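3.2 Demonstration procedure

Demonstrations were recorded in private homes with two hand-held grippers, one in each of the operator's hands. No robot arm was present at this stage. The same task was later shown to the arms by remote control at the Skurodgate laboratory, so that both kinds of demonstration could be compared under one training setup. The hand-held set contains 1,038 episodes, recorded in 22 rooms.

Operators were told to choose the grasp points themselves and to keep both grippers in view for as long as the object was held. Thin, clear objects received particular attention. Their edges are difficult to locate against a printed background, and a small error in jaw angle changes how they rest between the pads. Figure 3 shows a phone case held above an open box of mixed household items, with one gripper at the camera-frame end and the second at the far end.

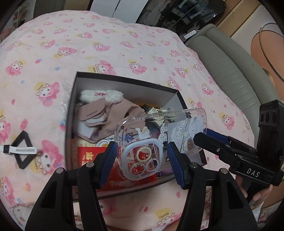 Figure 3. Two-handed work with a transparent phone case during a hand-held demonstration.

Ching-wen Shih objected at the review of the first recordings that hand-held demonstrations let the operator feel the object through the handle, and that a policy trained on them would be asked to copy corrections whose cause it could not sense. The point was accepted in part. Episodes with over three regrasps were set aside and are reported separately in Section 5.

Remote control does not share this difficulty, but it was slower in every room layout we tested. Operators using the Wiltard control station tended to move one arm at a time, and handovers between the arms were often broken into separate steps. These pauses were left in the data. Trimming them, as was tried in June, removed part of the approach motion as well.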